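Gralero Tabletop Chores: data card

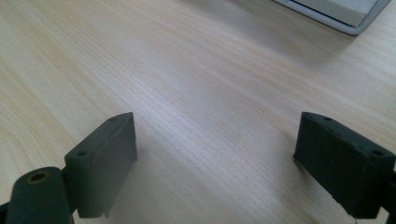
Hepburn, July

Summary
Gralero Tabletop Chores is a set of 600 demonstrations of short household tasks, recorded with a hand-held two-finger gripper and a camera mounted on it. We built it to test whether current policies can finish table chores in ordinary homes without a person stepping in. For most tasks in the set, they can't yet.

Tasks
Clearing cups, wiping, folding a cloth, sorting cutlery, closing lids. Each episode starts with the fingers open over the table, holding nothing. Episodes run until the operator lets go of the last object.

Collection
Recorded in 39 homes. Tables were used as found, including pale wood in daylight, where the grain can wash out. Fingers are near-black; early segmentation runs on dark tables lost them often. Objects unrelated to the task were left in place and may enter at the edges of the view. They carry no labels.

Splits
train: 500 episodes
test: 100 episodes, no homes shared with train

Baselines
Renetti-base finished almost half of the cup episodes and very few of the cloth ones. Demoreo did better on lids and worse on cutlery. Both were run on 2 arms with the same finger geometry. A trial counts as failed if anyone touches the arm or the object.

Known issues
Gripper width is noisy near fully open. Wiping has no measure of whether the surface ended up clean, only of area covered. Glare is not annotated.

Changes
v2: removed duplicate episodes, fixed width offsets, regenerated splits. Scores from v1 should not be compared with v2.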